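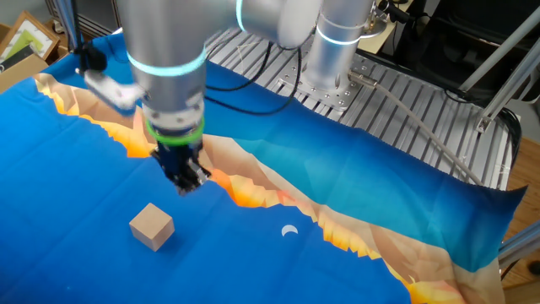
Anwara Roy · 31 replies

1/ Bus rant, sorry. The 7 to Wustov is down to one an hour from December. Found out from a bit of paper taped to the stop. No email, nothing

2/ Driver says the Cassim road stops go as well. My mum uses those. 40 minute walk otherwise, uphill, with shopping

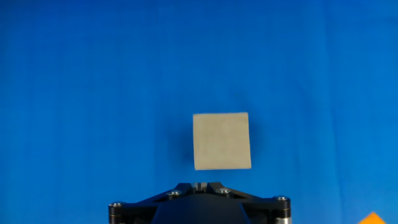 3/ WHAT TO DO
Write to Kesta council. Put your stop name in. Takes two mins, I did mine on teh bus

4/ last one back is now 6.24pm. Who finishes work by then??

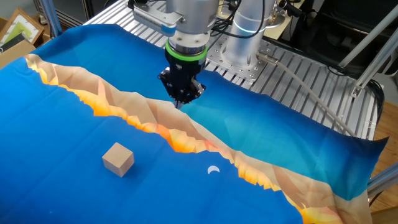 Anwara Roy
5/ Meeting's at Wameck library, upstairs. Will post the time when i have it 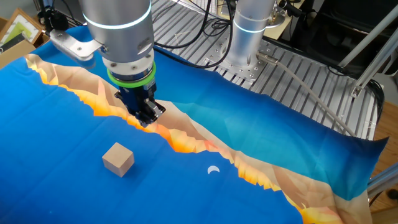

Floor Smits
can we send letters in if we're on shift that night?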